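Penanar Two-Arm Home Kit: long-term review

Reviewed by Folasade Okoro

The Penanar kit is a software package and controller for a pair of arms with parallel grippers. It is sold on the claim that it can take over light domestic work: opening cupboards, moving boxes, clearing a floor. I have been running its simulated house since August and scoring it chore by chore. Hardware time came later and is covered near the end.

The simulator is the better half of the product. Rooms are furnished in reasonable detail, physics steps are stable, and a failed run can be replayed from any point. Contact is modelled well enough that a poor grasp behaves like a poor grasp.

Furniture work is the weaker category. The planner tends to choose a sensible line of approach and then waste it in the last few centimetres. With the fingers open on either side of an upright edge, a small error in yaw decides whether they close squarely or scrape. Wrist views at this range carry very little information: a band of reddish wood, some paler grain behind it, and two black fingers hiding a good part of both.

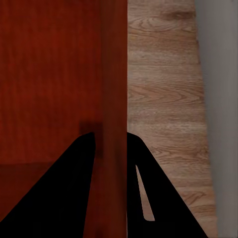

Can a machine like this do the household chores yet?

It can do a few of them, slowly, in a room it already knows and with someone available to reset it when it stalls.

Box handling is where the kit earns its price. Carrying an open box by its rims needs both arms to hold the same spacing through the whole move. If one side leads, the load twists and a pad slips. The coordination module handles this properly. Out of 800 simulated carries I logged a drop rate of around 10 per cent, nearly all of them during set-down. Tall loads were worse, and I have left them out of that figure.

The colour segmentation also does well here. An orange-red box over pale planks is an easy target, and the brick chimney breast in the same room did not confuse it. A bright reflection on the floor was less kindly treated - the depth estimate wandered there until I turned on the filtering option.

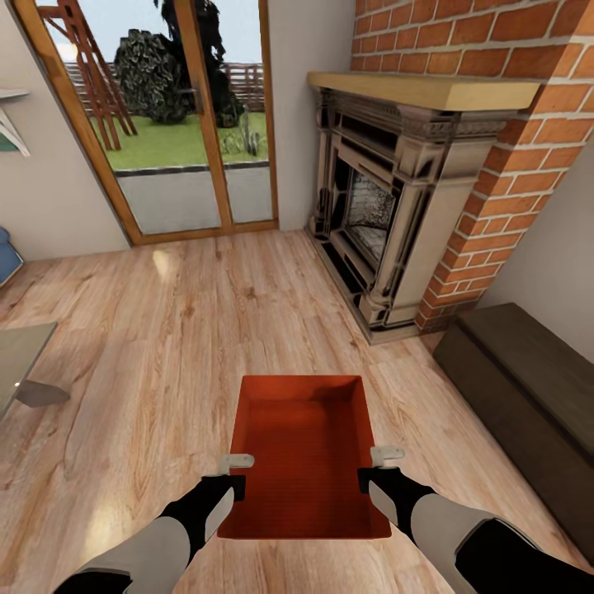
Source: Penanar Home Kit simulator, render supplied by N. Rondonuwu

On real arms the picture changes. Nadhirah Rondonuwu lent me bench time on a pair of Niltska units, with finger pads from Drilteck. The box carry transferred with minor tuning. The cupboard routine did not: three hinges out of four were stiffer than the default model assumes, and the arm stopped on its force limit each time. The limit can be raised, though the manual is vague about how far.

Documentation is otherwise adequate. Error codes are listed by number with no index, so 304 (grasp asymmetry) took me a while to find. Iturra's competing package has better manuals and a poorer two-arm planner.

Recommended for labs and small workshops moving boxes and bins between fixed points. Home buyers should wait for a revised furniture module. The licence covers one controller, and a second seat is charged at full price.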